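**Mouse pad on a curvy table: where do you put yours?**

**harville_knits**

Hi all! My study table has one of those wavy edges that dips in toward you (I love it, my wrists don't), and I've been shuffling the mouse pad around it for 7 evenings now. Over on the right there's more room for my magazines, but in the middle the whole pad seems to sit flatter. The mouse is the little pink and lavender one I couldn't resist. What would you do?

**Melov60**

Oh, what a sweet mouse! I'm firmly for the right side, dear. You want the middle free for a notebook, and reaching across a pad to write gets old very fast.

**zarnerach**

I'll have to disagree with Melov60, kindly! I kept mine on the right for 2 years and my shoulder grumbled the whole time. How much table have you got to play with?

**harville_knits**

A fair bit, even with a magazine lying open at the far side.

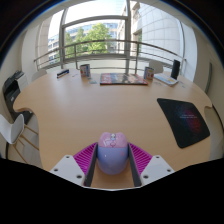
Black pad, pale wood, pink and lavender mouse.
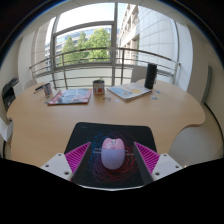
### Replies, page 2

**Melov60**

Those blues and reds on the pad are lovely with the pink. I still say right side, but turn it a touch so it follows your arm.

**zarnerach**

And I still say middle, with the reading pushed to the far side. Try it for a week?

**harville_knits**

Middle for a week, then, and I'll try Melov's way in June when my coursework is done. Does anyone wash these pads in the sink, or is a damp cloth enough?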